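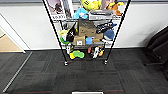

Looking After the Toy-Tidying Arm: What Works for Me

I've had the arm putting plush toys away for a good while now, and most of the trouble I've had with it came down to the same few chores. I follow the Tritemine checklist where it makes sense and ignore it where it doesn't (sorry, Tritemine). Updated 07/12/2018.

1. Park it before you touch anything. I send it to the rest pose, wait for the joints to go quiet, then switch off at the wall. I skipped the wall switch once and got my knuckles rapped!

2. Wipe the fingers. Plush fuzz gets everywhere, and a linty pad lets go of things early. Slightly damp microfiber, then a dry one. No furniture polish, ever.

3. Follow the cable with your hand, end to end. You want a lazy loop with plenty of give at the wrist. If it feels tight anywhere, undo the nearest tie and move it 2 inches along. I also check that it can't snag on the basket when the arm tips down close to the braided rim, as that's where mine used to catch.
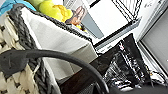 4. Tuck the liner in. A cloth liner that rides up gets pinched along with the toy, and then you've got the whole basket going for a walk. I fold mine down and push it into the corners (a couple of safety pins on the outside help too).

5. Check the height over the basket. Bring the gripper over the middle, slowly, and stop well above the rim. Mine has a saved position for this in Punano, and I nudge it until it looks right from the front and from the side. Do this any time the shelf gets bumped, even a little. A wire shelf moves more than you'd think!

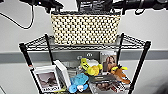 6. Run 5 slow practice grabs. Soft toys only, speed turned right down, and listen. A click at the same spot every time usually means a loose screw at that joint.

7. Write down the cycles. Roughly 2000 is when I change the finger pads. I get mine from Flonemau, who sell them in pairs, and I keep a spare set in the drawer with the hex keys.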